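Home | Projects | Team pages | Reports | Contact
9 min read

Drellitz: scooping one piece out of a bowl with a two arm setup
Project report, group 2, Brarkow robotics lab course

What we wanted

Robot picks up a spoon, gets one small yellow piece out of a white bowl, lifts it without dropping. Right arm does all the work. Left arm is powered and in the model but has no job in this task, it just holds a parked pose. We kept it in anyway bc the planner has to know about it and the later tasks in the course use both.

This report is mostly the software side. The hardware was given to us and we didn't change it.

Software overview

Four processes, talking over the lab message bus:

- camera node, publishes the head view and the fixed view
- Clakonitz, our perception code (bowl, piece, spoon)
- Yusof planner, took over from the previous group, we rewrote the approach part
- arm controller, joint position commands, plus gripper open/close

Drellitz is the thing on top that starts them in the right order and logs everything. Started as a shell script, grew. Config is one file now, which saved us a lot of time once people stopped editing their own copies.

Control loop runs at 200 Hz. Perception is way slower than that so the controller always works on the last good estimate and just holds if it gets too old. First version didn't hold, it kept going toward a stale bowl position. Fixed in June.

Perception

Bowl is easy. White circle on teal, we threshold, fit an ellipse, done. Shadow around the rim shifted the fit at first so now we throw away dark pixels before fitting.

Yellow piece: color filter in HSV, but only inside the bowl ellipse. It is tiny from above, so the minimum blob size had to come way down, and then we got noise, and then we added a check that the blob stays put between frames. When it sits on the red scoop the same filter still works, only the search region has to follow the spoon.

Spoon was the hard one. The scoop is shiny and the color moves between pink and red depending on the angle. We gave up on finding the whole outline. We take the gripper pose from the joint encoders, project where the handle should come out, and look for red along that line. The scoop end is the far end of whatever we find.

The fixed view we use less than planned. Clakonitz scores every image for sharpness and drops anything under the limit before the detectors get it. A blurred teal picture has no usable edges for the ellipse fit, and early on the fit would happily return a "bowl" from a half circle of white at the border. Now partial circles touching the border are rejected too.

Head view with the spoon next to the bowl, fixed view, head view with the piece in the scoop:
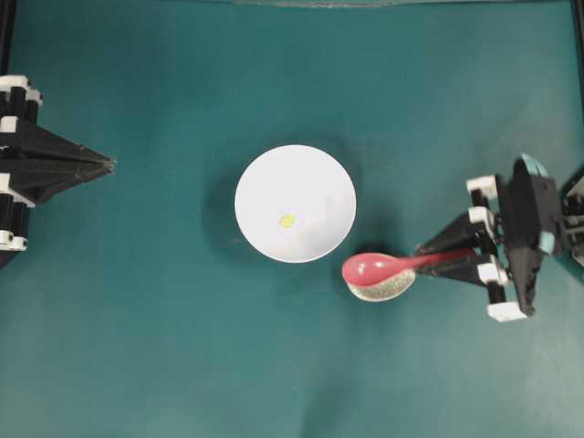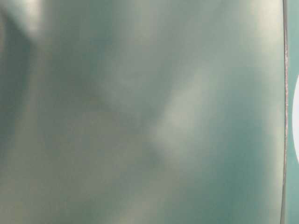
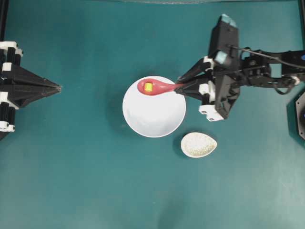 Planning

Yusof splits the task in stages: approach, enter bowl, sweep, level, lift. Each stage has a start condition and a timeout. If a stage times out the arm backs off to the point beside the bowl and starts that stage again, not the whole task.

Approach comes in from the right with the scoop pointing left. We tried coming in from above and the wrist ran into its joint limit almost every time.

Sweep is the interesting part. Path is a short arc along the inside wall toward the piece, tilt of the scoop is tied to the position on the arc. We hand tuned the tilt curve. Wanted to learn it from demos but ran out of time, the recordings are there if the next group wants them.

Level and lift are slow on purpose. Speed limit is a seperate number in the config, don't raise it.

Collision checking: each arm is a chain of capsules, bowl is a cylinder, table is a plane. The small white dish is not in the model. Should be. We just kept the sweep area away from it by hand.

Testing

Replay first, then robot. We saved 400 head frames and ran Clakonitz over them after every change, so a fix for the spoon didn't silently break the bowl. Best decision we made, should have done it in week one.

On the robot we changed one setting at a time and logged all stages with timestamps. Most retries were in sweep. Usual log pattern: piece estimate jumps when the spoon covers it, planner replans in the middle of the arc, timeout. We now freeze the estimate once the scoop is over the rim. Less elegant then tracking but the retries went down.

Known problems

- spoon in the gripper can rotate a bit, we assume it doesn't
- frozen estimate is wrong if the piece gets pushed
- sharpness limit was set by eye
- Drellitz doesn't restart a dead camera node, you have to do it yourself
- only one piece at a time, two would merge into one blob

To do for next group

Put the dish in the collision model. Estimate the spoon angle from the head view and feed it to the level stage. Give the left arm something to do, holding the bowl would be the obvious one. Config docs are half finished, sorry, the comments in the file are newer than the docs page.

Code and logs are in the course repo under group 2, branch name is drellitz-final (not drellitz-final-old). Submitted 17th July.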